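Folding and Storing Terry Towels

Care and storage notes, household linen section

Terry cloth is a looped-pile fabric. The loops hold air, so a towel takes up more shelf space than a flat-woven cloth of the same size. Most storage problems come from folding along the wrong line or from packing the pile too tightly.

Before folding

Clear a smooth tabletop larger than the folded towel. Shake the towel once by the short edge and lay it down with the hem toward you. Check the hem and any woven border for pulled loops. Cut a pulled loop level with the pile using small scissors – never pull it, as the row will run.

Borders with a raised pattern, such as a Greek key, shrink at a different rate from the pile. Smooth the border by hand from the center outward while the towel is slightly damp, then let it finish drying flat.

Folding

1. Fold lengthwise in thirds, long edges inside.
2. Bring the short ends together and align the hems.
3. Fold once more to suit the depth of the bin.

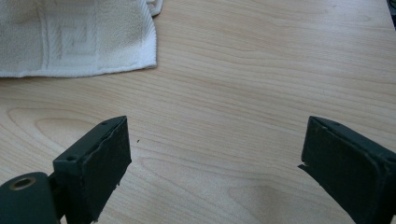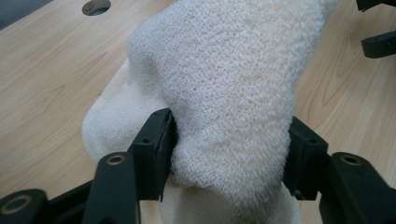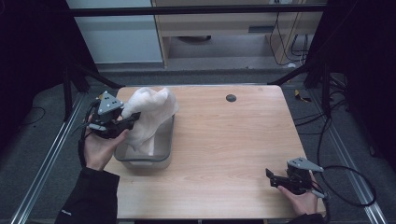
White terry towel and tabletop in the first two; white cloth and clear bin in the third.

Can towels be stored in a plastic bin with the lid closed?

Only when they are fully dry. Leave them out for at least 30 minutes after the dryer stops, then feel the inside of the thickest fold. If it is cool to the touch, wait longer. For storage beyond a season, leave the lid ajar or use a bin with vents.

Bin size and loading

A clear bin saves opening several to find one towel. Load folded towels on edge with the rounded fold up, and stop when a flat hand still slides in at the side. Hand towels and bath towels go in separate bins.

Bins stored on a closet floor should stand on 2 wood strips to let air pass underneath. Rotate the stock – clean towels go in at the back, and the next one out comes from the front.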